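Prundana Letter Tile Set, lowercase
Maker: Rinditov
Sold by: Pacheco

The maker calls this a "complete early spelling system." It's a box of letters and a tray. Whether a child learns to spell faster with it than with a pencil and paper, Rinditov doesn't say, and we couldn't find anyone who had checked.

Lowercase is the right choice, we'll give them that. The "heirloom quality" claim is harder to swallow. Pale wood picks up smudges, and we'd want to see a set after two years in a classroom before using that word.

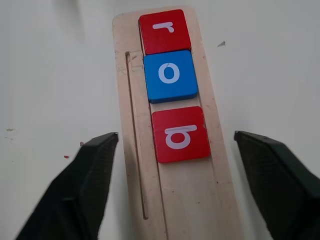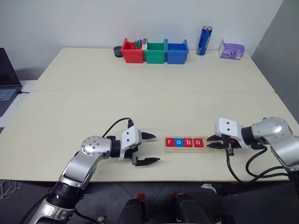
Pale wood and letter tiles in both photos.

Price is 900 without the storage box, which costs extra — a strange thing to leave out of a "complete" set. Returns are accepted for 20 days, unopened only. The Arico set is cheaper and has capitals too, though its print is thinner.

Worth it if you already wanted one. We wouldn't replace a working set for it.

Comments

Clem Grimshaw: Ours ran out of e's in the first week. Check how many you get.

Spyros Spahić: My daughter likes stacking them. Spelling, not so much.

Rhun Griffiths: Does the Arico tray fit these?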